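Tube cell in simulation: rack pose and approach height
Forum > Cell setup and maintenance

rastlow_lab
I look after the simulated twin of our tube cell, project name Brimarden. One white arm on a grey pedestal, a blue rack on the right, a white rack on the left, and the row of four blocks in front, numbered from 4 down to 1. Since we changed the gripper model in January, the fingers touch the neighbouring caps when they go down into the blue rack. I ran 500 picks and 76 stopped on contact, so 424 were clean.

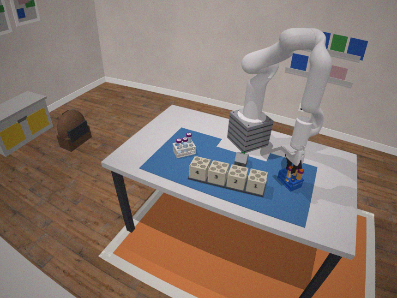

The blue rack stands at an angle to the table on purpose, and I would like to keep it so. My question is whether I should teach the approach again for each hole, or correct the tool offset only once. I have tried the second, with 2 mm in Z, and it was a little better – but not enough.

fung
Correct the offset first. If you teach each hole now, you save the same error many times, and after the next gripper change you do everything again.

unine_cells
I do not agree with Fung. With a turned rack the error is seldom only in Z. Teach two holes far from each other, calculate the rack frame from them, and leave the tool alone.

rastlow_lab
Thank you both. I have checked the rack frame and its rotation was still the old value, from file 619. I wrote in the new one and made the hover point higher, directly over the caps, before the fingers go down.
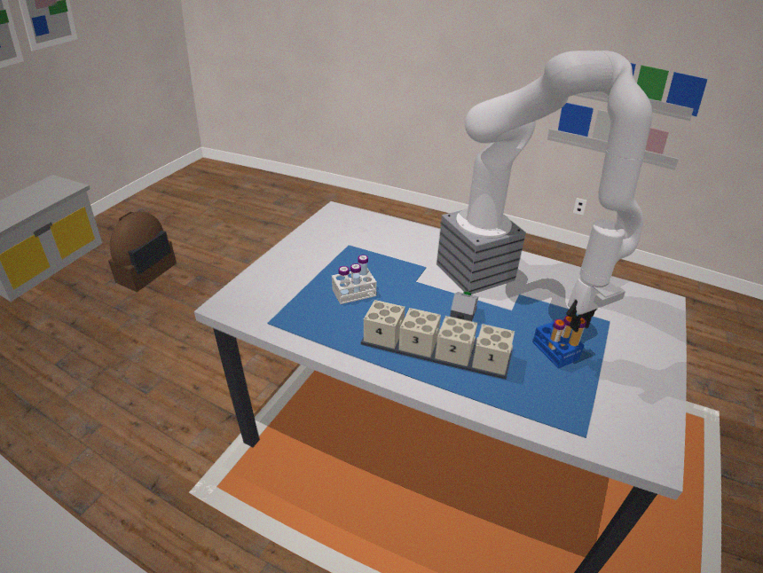
unine_cells says two holes are sufficient, but I would take a third as a check. Two points give you the angle and hide a tilt, if there is one.

fung
A tilt in a simulated rack? Somebody must have typed it in.

unine_cells
It happens when the rack is imported from a drawing. We had one like this. A third point costs a minute, so I have no objection.

rastlow_lab
I will take the third point and leave the Z offset at zero for the moment. The next long run starts at 18:00 and I will post the contact log after it.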